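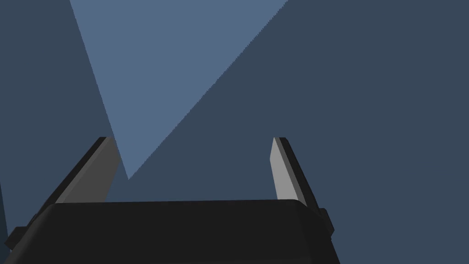

Maltach 2 Outdoor Cellular Router

Part no. 1832
In stock, ships from our Hodlow shop

I've been selling home internet gear for people out past the end of the cable line for a long while now, and the Maltach 2 is the one I'd put on my own house. I did put it on my own house! It lives on the back gable, under the eave, and it's how this page got uploaded.

If you've never shopped for one of these, the short version is that it's a cellular modem and antenna in one sealed box that goes outside, where the signal is, and a cable that brings the internet in, where you are. Your phone sitting on the kitchen counter has to hear the tower through siding, insulation, foil-backed sheathing and maybe a metal roof. The Maltach gets to skip all of that. People who come in telling me they've only got one bar are often surprised at how much better things are twelve feet up on the other side of the wall.

It's made by Mundix, a small outfit that mostly does radios for farm equipment, and you can tell. The mounting bracket is way heavier than it has to be (I love that) and the cable gland is a proper threaded one with a rubber seal, so you're not squirting silicone at it and hoping.

What it does well

It picks up both 4G and 5G and moves between them without dropping your call, at least on my hill. My old router would grab a weak 5G signal and hang on to it for dear life while a perfectly good 4G one went to waste. On this one you can tell it to stay on 4G, stay on 5G, or choose for itself, and the setting sticks after a power cut.

The aiming lights are on the underside, so you can see them from the ladder with the unit in its bracket. Swing it slowly, wait a bit, look at the lights, swing it some more. Ching-wen Hsu in our shop likes to do it from the app with somebody on the ground calling out readings, and she gets slightly better numbers than I do, but I'm too impatient for that.

Power and data go over the same cable. There's no outlet to find outside, and only a small hole to drill.

What it doesn't do

There's no Wi-Fi in the outdoor unit. You need an indoor router or mesh set to spread the signal around the house, and if you have one you like, keep it! Plug the Maltach into its WAN port and you're pretty much done. If you don't have one, we sell the Yang indoor base as an add-on. It handles up to 16 devices, which is plenty for most families I deal with, but if you've got cameras on every outbuilding you'll want something bigger and I'm glad to talk you through it.

It also can't make signal out of nothing. If you walk your whole property with a phone and never get so much as a flicker, please call me before ordering. I'd much rather lose the sale than have you up on a roof for no reason.

And it doesn't come with service. You bring your own SIM and your own plan. Ask your carrier whether the plan is allowed in a fixed router, and ask what happens to your speed after you've used a lot of data in a month, and get them to show you where it's written down. Phone plans get moved over into routers all the time and then slow to a crawl halfway through the month, and the poor router gets the blame.
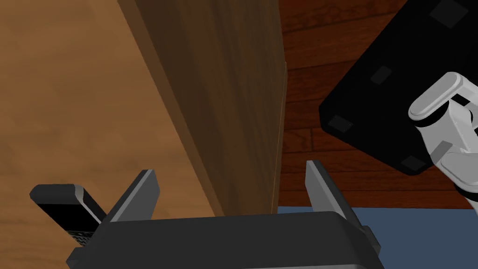

What's in the box

Outdoor unit with the antenna built in
Pole and wall bracket with stainless hardware
Outdoor-rated Ethernet cable, 16 m
Indoor power injector
Cable gland and a spare seal
SIM door key (tape this inside a cupboard, trust me)
Quick start sheet

The sheet is fine but the print is tiny. Yen-ting Mak rewrote it for us in plain English with bigger type, and we tuck a copy in with every order.

Putting it up

Put the SIM in first, on the ground, indoors. I've dropped one in a flower bed and I don't recommend it. Power the unit up on the table, make sure it connects to your carrier at all, and only then get the ladder out.

Pick the side of the house that faces the tower, if you know where the tower is. If you don't, try each side with the unit held up on a broom handle or a length of pipe, and give it 2 minutes in each place to settle. Trees matter more than you'd think, mostly when the leaves are on. A spot that tests great in winter can be a letdown by August, so leave yourself enough slack in the cable to shift it over a bit.

Make a drip loop before the cable goes into the wall. Use the ground screw. If you're not happy on ladders, hire somebody who is; a satellite dish or gutter installer can do this one easily.

A couple of notes from customers

Qistina Simanjuntak has hers on a barn and runs a buried line back to the house. She asked me to mention that the first cable she buried wasn't rated for burial and she had to dig the whole thing up again. The one in the box is for outdoor use above ground only, so ask me for the direct-burial kind if you need it.

Cheng-en Wei moved his from a chimney strap to a short mast and says evening video calls with his parents have stopped freezing. His neighbor has since bought one too (thank you, Cheng-en!).

Warranty and returns

Mundix covers the unit for 5 years. Returns come to us here at the shop, and I'll take it back even if it's been mounted, as long as the bracket and all the hardware come with it. Please take your SIM out first.

Questions go straight to me, Dede Antwi, through the contact form. If you can, tell me your carrier, what your roof is made of and what your phone shows when you're standing outside.

Page updated May 28, 2026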